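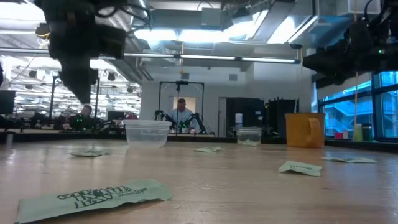

My mother-in-law asked me over the holidays when she could buy a robot to clear the table. She meant it as a real question, with a price attached, and I gave her a mumbly answer about "a few years" that she did not find satisfying. So I've spent a chunk of this month asking people who'd know better!

First stop was Delphine Bellamy, who used to run the kitchen side at Lockwood and now spends her days timing robots on small jobs. I asked her what's hard. I was expecting knives, or glassware, or a stack of wet plates. She said sugar packets. A mug has a handle and a nice round body and stays roughly where you left it (fine, most of the time). A paper packet lies flat on the wood, and two fingertips coming down from above have nearly nothing to get hold of. People slide a thing like that to the edge of the table or flick up a corner with a nail without thinking about it. Try picking one up with a pair of salad tongs and you'll see her point. I tried it. My record is terrible.

Then there's the bend. One packet is flat, the next one has a fold in it, another has a curled end, and each of those wants a slightly different approach. Delphine's team ran a plain little chore, packets off the table and into a plastic tub, 134 times in November. A person does it in some 20 seconds, chatting. The two-armed setup got every packet in on 30 of those tries, and she was pleased with that, because the fall number had been in single digits.

Mostafa Samir over at Sterholm is cheerier than I am about all this. His view is that the shop floor gets there first, since you can decide where the parts sit and keep them there, and that homes come later and in pieces. One chore, then another one. He thinks sorting and putting away small stuff will be ordinary in warehouses well before anybody's kitchen sees it. Stuart Greenwood, who fixes actual dishwashers for a living, wrote in to say he isn't worried yet, and could we please cover descaling.

So what do I tell my mother-in-law? Mugs soon, packets later, and the crumbs under the packets I wouldn't even guess at. She says she'll wait, but she'd like it to do windows too.

If you've got a chore you'd hand over tomorrow, send it in. I'm keeping a list for the next issue, and so far it's mostly socks.

Last updated: January 2020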